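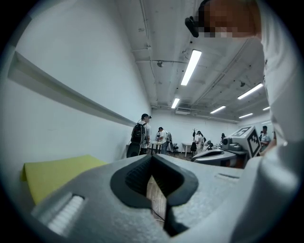 Look Up! What's On a Ceiling?

Ever look at a ceiling? Most kids don't. Try it Wednesday, at school or the library or wherever.

First, lights. Long skinny ones are called fluorescent lights. Glass tube, gas inside. Electricity zips through, a white coating on the glass glows. No flame, no hot wire like in an old round bulb. Big rooms need a bunch of them so the corners dont stay dark.

Then pipes. Some carry water. Skinny ones called conduits hold electric wires, like a straw with spaghetti in it. Keeps the wires from getting bumped or chewed on (mice!!).

Beams next. Those are the bones. They hold up whatever is above you, could be a roof, could be 40 people dancing.

And the air conditioner. Sometimes it's a flat white box set right into the ceiling. Cool air is heavier then warm air, so it sinks down on everybody.

Some ceilings hide all this behind panels. Some leave it out, easier to fix.

Your turn: lie on the floor for 3 minutes and draw your ceiling. Dimas Sopacua, age 11, drew the one at Plukemum Library and found a balloon.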